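Support › Manuals › Household Manipulation › Fault Recovery

We use cookies to remember your language and your manual version. Accept all | Manage settings

Section 7. Door contact stop during laundry tasks

This section is for operators of the Brandemlow arm with the two-finger gripper and the wrist camera. It explains what to do when the arm stops in front of a washing machine door and shows code 473. Please read all of it before you touch the arm. The procedure was written by Reda Tahiri after the stop we had at the Cestberg test room in July, and Tariq Soomro checked it on the second arm.

7.1 What happened

The arm was running the task "open door, front loader". It had finished 2,359 cycles on the practice door without a stop. The practice door has a matte cover. On the real machine, the arm came to the door, slowed down as it should, and then continued to move forward after the fingers had already touched the door ring. The force limit stopped it. The time between contact and stop was too long, and the left finger block was pushed out of line by 3 mm.

The door glass was not damaged. The left jaw had to be aligned again and two screws replaced.

We found two causes:

— The distance estimate was wrong. Dark, shiny glass returns the ceiling lights, and the software took some of these reflections for points behind the door. It believed there was still free space.
— The force limit was left at the value for the practice door, which is softer and moves back when pushed.

7.2 Before you start

CAUTION: The arm can still hold pressure against the door after a stop. Do not put your hand between the fingers and the glass, even if the status light is amber.

CAUTION: Do not use the teach pendant with one hand while you hold the gripper with the other hand. This was tried at Cestberg and it is how a finger gets pinched.

You need:

the 3 mm hex key from the Stirnley tool roll
a dry cloth
the alignment gauge
a second person at the emergency stop

7.3 Releasing the arm

1. Press the emergency stop. Wait until the brakes click.
2. Ask the second person to stay at the button until step 7 is complete.
3. Switch off the washing machine and close the water tap. If the machine is in a cycle, wait until the door lock opens by itself.
4. Look at the gripper from the side. If a finger is behind the ring or in the handle recess, do not go to step 5. Go to 7.6.
5. Release the emergency stop and select Recovery > Retreat, tool axis. The speed is limited in this mode.
6. Hold the Retreat key. Let it go every few centimeters and look again. The arm must move straight back from the door, with no movement to the side.
7. When the gripper is fully clear of the machine, press the emergency stop again.

NOTE: Do not use the Home key here. Home takes the shortest way, and the shortest way goes across the front of the machine.

7.4 Checking the gripper

8. Try each finger block by hand. It should not move. If it moves, tighten the screws with the hex key, a little on each one, in turn.
9. Put the gauge between the jaws. Both sides must touch the gauge at the same moment when you close slowly.
10. Clean the camera window with the dry cloth. No glass cleaner, because it leaves a film.

If the gauge touches on one side only, the block is bent or its seat is dirty. Take it off, clean the seat and repeat step 9. If the result is the same, replace the block.

7.5 Checking the camera view

Most repeated stops come from this part being skipped. Set the arm to the approach position, open the live view, and compare it with the picture.
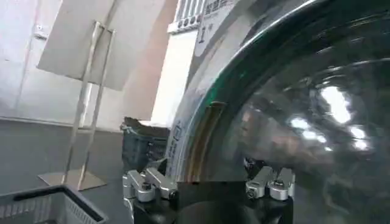
Figure 7-2. Wrist camera view at the washer door, fingers open. Note the bright reflections in the right part of the glass.

11. Find the bright patches in the glass. If they are in the area where the software will measure distance, turn off the nearest ceiling light or change the approach angle. A change of a few degrees is usually enough.
12. Select Surface > Glossy. The software will then ignore depth points inside the glass and will measure on the rim.
13. Set the force limit to 12 N. The value is not copied from the practice task — you must type it every time a new door is taught.
14. Run the approach at the lowest speed with the second person at the button. Stop before contact and read the distance on the pendant. Measure the same distance with a ruler. If the two numbers do not agree, return to step 11.

Chrome rings can also give false points, but less often. We did not see a stop from the ring alone.

7.6 If a finger is caught

Do not pull. Keep the emergency stop pressed and remove the finger block from the gripper body, so that the block stays in the door and the arm is free. Then retreat the arm as in 7.3 and take the block out by hand. Use a new block afterwards, also if the old one looks good.

7.7 Reporting

Save the log before you restart the controller. The restart deletes the force curve, and without the curve we can only guess. Send the log with the task name and the force limit which was set, and write if the ceiling lights were on. Stops on Mughal controllers show the same code but have a different recovery menu, see Section 9.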